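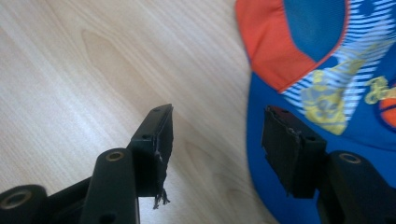

Signe Arnardóttir still thinks the grasp planner should be learned from start to finish, with no hand-written rules in it at all. Bernardo Simões has heard the argument often and disagrees.

"I see why she wants that," he says. "But when a grasp goes wrong, I want to open a file and find the line that chose it."

Simões writes the planning layer of Dramus, the control software developed at Unatora. The current work is on soft goods, and for most of August that has meant caps. A cap has a stiff bill and a crown that gives way, and the planner used to treat both as one solid shape.

"It would pick the middle of the whole thing and close," he says. "On a box that is fine. On a cap you get a fistful of cloth and the bill swings wherever it likes."

Version 5 splits the object in two before it plans anything. The perception module labels the bill and the crown, and the planner scores grasps on each part separately. It keeps the best 4 and checks every one against the path to the rack.

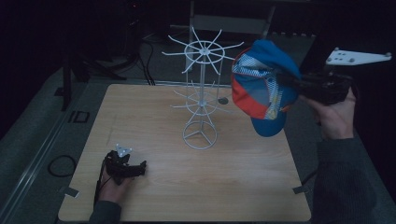 The rack is the harder half of the problem, he says. Thin wire comes back from the depth sensor full of gaps, so the collision checker sees open space where there is a spoke. His fix was to fit lines through the points that do come back and treat each line as solid. The planner is slower for it – he won't say by how much until the code has been cleaned up.

The training set stands at 1039 demonstrations. Simões wrote the replay tool himself, and it lets him step through a demonstration with the planner's own choice drawn on top.

"Where the two disagree, I go with the person first," he says. "Then I look for the term in the score that is wrong."

The next release is set for 23rd September. Arnardóttir's learned version will ship beside his, switched off by default.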